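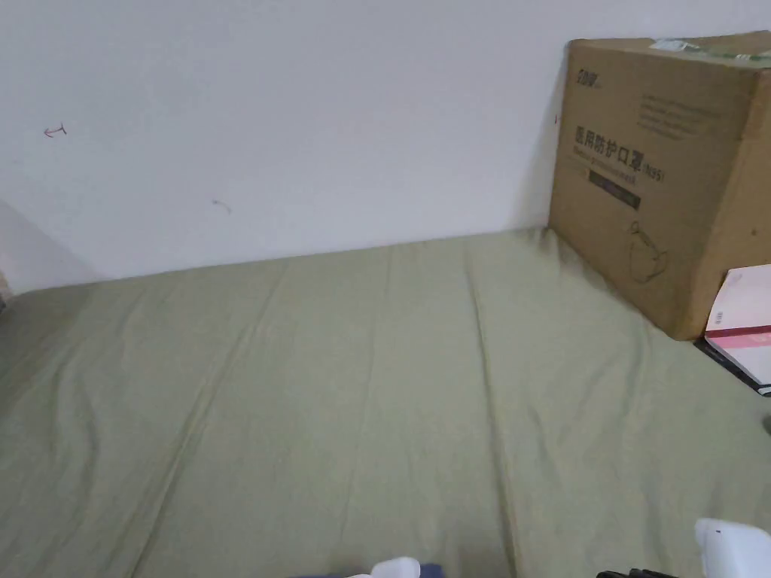
Green sheet, white wall

Seat covers and floor mats: what sells and what comes back
Speaker: Aitana Cordero, Undley

Slide 1. Who we are
Undley sells car interior accessories from one store in Moldovan. Say hello, thank Emidach for the room. Keep it to a minute.

Slide 2. Returns
We went through 1,000 seat cover orders. 71 came back. Most were the wrong fit, usually a split rear bench ordered as a solid one. Color was second.

Slide 3. Side airbags
Go slow on this one. If the seat has an airbag in the side, the cover needs an open or tear-away seam there. Check the owner's manual before you order.

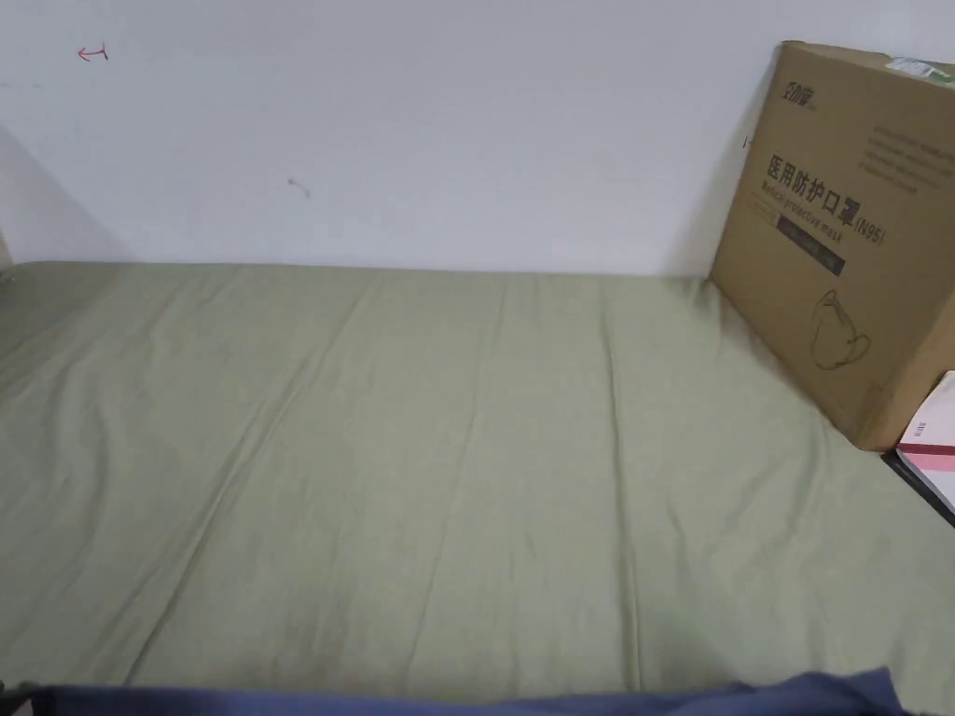 Slide 4. Floor mats
Never stack a rubber mat on top of a carpet one on the driver's side. It can slide under the pedals. Pass the Punance mat around and point out the clip holes.

Slide 5. Questions
Leave 14 minutes. If someone asks about heated seats, go back to slide 3. The next talk is in September, on roof racks.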